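The Dishes Can Wait

Every August, the home robot people promise that this will be the last year you clear your own table. Bralex says its kitchen arm has finished 1001 practice runs. Podow, which sells a rival machine, claims its own gets the job done 80 percent of the time. Ask what counts as "done" and the answers get vague in a hurry.

I spent an afternoon at the Jisel test kitchen in Noiphan, where the task was to move dishes from a table to a rack. A ten-year-old does this while complaining. The arm took over 39 minutes to put away one place setting, and a technician stepped in 4 times. None of those stops appear in the company's sales video — I checked. 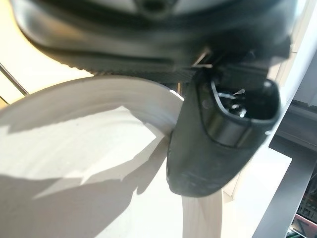

A gripper finger up close, with what looks like a white bowl or plate beside it.

Dishes are harder than they look. A rim is thin and slick, and strong light on white china leaves a camera very little to go on. People solve this by feel. The machines I saw mostly guess, stop and guess again.

Jisel's staff told me the next version will be faster. Maybe so. They also told me it will need a rack of its own design, a table at a set height and no cats. At that point you have rebuilt the kitchen to suit the robot, and somebody still has to wipe the table.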